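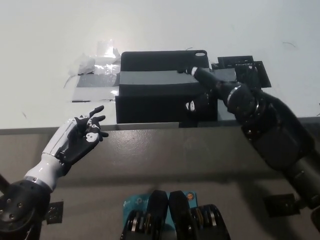 Visit report: Cruzado packing and returns hall, Nov 14, 2018

Cruzado moves small instruments and their accessories between rental customers, and most of what passes through its hall travels in hard cases. I went to see how the cases are closed, opened and put back into circulation. Damián Arellano, who runs the returns side, took me through the building in the order the goods take, starting at the rear dock and ending at the shipping counter. The visit lasted most of a morning.

The hall has 1,126 square meters of floor, divided by a painted line. Returns are on the north side, outbound goods on the south. The line is respected. A case that has come in from a customer does not cross it until it has been opened, checked against its list, refilled and taped.

Incoming cases arrive on pallets under stretch film. The film comes off at the dock and goes straight into a baler. The cases then move by roller conveyor to the opening tables, which stand in two rows under strip lighting at 100 centimeters above the floor. Arellano said the old tables were lower and that the change was made after complaints about backs. Adjustable legs were priced and turned down.

The standard case is a black rectangular box with rounded edges, bought from Skatton. Closed, it is banded once around the middle with gray tape. The band is a seal as much as a closure. Staff on the returns side look at it first, and a band that has been cut and covered with a second layer sends the case to a separate shelf, where the contents are weighed before anything else is done.

The tape itself took up more of the conversation than I expected. Cruzado uses gray tape for the band and clear tape for documents and for loose parts inside. The clear tape is the nuisance. It crumples onto itself when pulled, it is hard to see on a white surface, and a piece left behind will attach itself to the next case. The rule is that each table is cleared of tape at the end of a batch. Between batches, strips may lie to one side of the case but not underneath it. A batch is 30 cases, and by the end of one the side of the table can be fairly untidy.

The white tops were chosen for contrast. Black parts are easy to find on them, and so are dust, fibers and small chips of plastic. Tonantzin Contreras, responsible for quality in the hall, showed me the cleaning sheet: dry cloth between batches, damp cloth at the shift change, adhesive remover as needed. She would like the remover used less. It dulls the surface — two of the older tops near the dock have gone matte along the front edge — and the residue picks up lint.

Brackets and other mounting parts are handled apart from the instruments. They are black plastic, they have several cutouts each, and the left and right versions of some models differ by one slot. They are laid beside the case when it is opened and compared with a drawing fixed to the shelf behind the table. Mixed-up brackets account for a good share of the customer complaints, according to Contreras. She did not have the share to hand and promised to send it.

Stock is tracked in a program called Stundia. Each case has a number inside the lid, and the number is read once on opening and once on closing. On the morning of my visit the screen at the end of the row showed 176 cases open or awaiting closure. Arellano called that normal for the month and expected more in December, when the rental contracts for the trade-show season come to an end.

The last stop was the shipping counter, run jointly with the carrier Ovton. Closed cases are stacked with the bands level, so that a missing one shows up in the column. Labels go on the short side only. I asked about reusable straps in place of tape. They were tried for one season; the buckles scratched the neighboring cases, and the straps did not come back with them. A wider gray tape is now on trial at two tables.

Visitors should sign in at the south entrance and bring closed shoes. Parking is behind the building, past the Ovton gate.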